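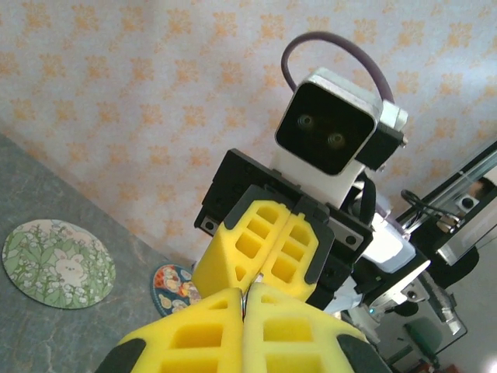
Femeo update teaches two arms to stop waiting for each other

2/22/19

STUSTBRIDGE - Anyone who has watched two robot arms try to share a table knows the routine. One moves in. The other moves in. Both notice, both stop, and both stay stopped until a person with a mug in one hand leans over and presses a key with the other.

Rindimum, the small software outfit on the upper floor of the old Duan building, says it has mostly fixed this. Version 4 of Femeo, its motion planner for pairs of arms, went out to users this morning, with a new piece that decides which arm gets to go first and, more to the point, makes the other one believe it.

The old Femeo planned each arm separately and then checked the two plans against each other. If they crossed, it threw both away and tried again. That worked well when the arms were far apart and badly when they had anything to do together, such as pass a cup. With two grippers nose to nose, nearly every plan crossed something. The planner would go on discarding perfectly good ideas until its time ran out, at which point it reported success at not hitting anything.

"Technically it was our safest release," said Yufang Jiang, who leads the planning work at Rindimum. "We had users who ran it for a whole afternoon with no collisions and no motion."

The new version treats the shared space over the table as something to be booked. Each arm asks for the stretch it wants and how long it expects to need it. The planner grants one request, holds the other at a parking pose just outside, and plans the waiting arm's approach while it waits. When the first arm clears out, the second is already holding a path. If an arm overstays, its booking is shortened and it is told to back off along the way it came in.

For handovers, where both arms have to be in the same place at once, there is a separate mode. One arm is named the giver and holds still. The other is the taker and does all the fine moving, steered by its own wrist camera. Jiang said the team spent a long stretch of last year letting both sides adjust at the same time, which sounded fair and produced a kind of slow dance. Each arm would correct for the other's correction, drift an inch toward the wall, and then ask for a new plan.

Soft fingers made things worse before they made them better. Femeo's collision checker used to treat all fingers as solid blocks, so foam ones brushing each other counted as a crash and shut everything down. Users can now mark parts of a gripper as allowed to touch, with a limit on how far the planner may let them squash. The limit ships at zero, so anyone who updates without reading the notes will see no change at all and will presumably write in to say so.

Rindimum tested the release on 3184 handovers recorded from its own setups, replayed in simulation and then sampled on real arms. In the replays, the old planner gave up on 1340 of them. The new one gave up on 126. Jiang was careful to add that giving up and failing are separate columns in the spreadsheet, and that the second column is the one she looks at before lunch and not after. The company has not published it yet. It says it will, along with the recordings, once somebody has gone through them and taken out the conversations.

The remaining stuck cases fall into a few groups, according to the release notes. Cables are the biggest. The planner knows where the arms are to a fraction of a millimeter and has no opinion on where their cables are, so it will happily choose a path that is clear in every respect except the loop hanging off the wrist. There is a setting that wraps a padded shape around the wrist to account for it. Turn the padding up far enough and the planner decides the arm cannot go anywhere, which brings users back to the behavior of the old version.

Reflective objects are next, and after that comes a bug filed in August under the title "left arm polite forever." It affects setups where the two arms' clocks disagree. The arm with the slower clock keeps seeing its booking as expired before it begins, and yields. It will yield all night. The workaround is to sync the clocks, and the notes say so twice, the second time in capitals.

The update also adds a viewer that shows bookings as colored blocks on a timeline, so users can see which arm is holding things up. Early testers asked for a way to hide it during demos, and that is in there too, under Display.

Existing job files should load without changes, except for those that use the old "retry both" option. That option is gone. Files that still call for it will open with a warning and use the new booking scheme, and the warning can be dismissed but comes back every time the file is saved.

Femeo 4 runs on the same machines as the last version. Support for three arms is on the list for later. Asked how the booking scheme would handle a third, Jiang said the team had tried it once, and that two of them had waited very nicely.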